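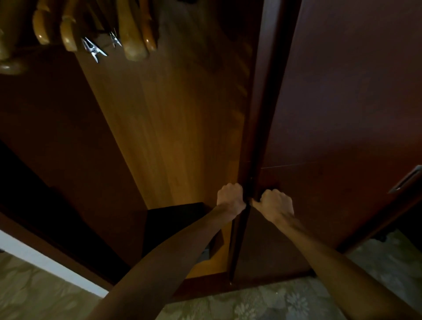
Section 3: Getting Your Parade Float Ready

Welcome to the fun part! Your Velgate float kit goes from a flat trailer to a rolling stage in one good afternoon, and it will look terrific coming down Main Street. Before you start, find the two tall side panels and the center post they close against. Hold each panel by its vertical edge with a closed fist, one hand to each side of the gap, much as you'd grip a tall wooden wardrobe where it opens in the middle. Keep that grip until the top pin is in.

1. Park the trailer on level ground and chock all the wheels.
2. Slide the center post into the deck socket and turn the collar until it clicks.
3. Stand the left panel first, then the right – two people, please!
4. Drop in the top pins, then the bottom pins.
5. Clip the fringe skirt along the deck, starting at the hitch end.
6. Hang the banner last. Horse and wagon banners look wonderful up there!

Note: The deck holds 2000 pounds, riders and hay bales included. The finished float is 146 inches tall, so check your route for low wires and branches.

CAUTION: Never move the float with a panel unpinned. Keep the skirt clear of the tires and the tailpipe.

Entering the December night parade? Fit the Kadex light rail (part 434) before step 5. The clips share the same track, and the skirt has to come off again if you forget. Rosimeire Prado's crew in Moura runs theirs in a double row – gorgeous!

Go on to Section 4 for towing.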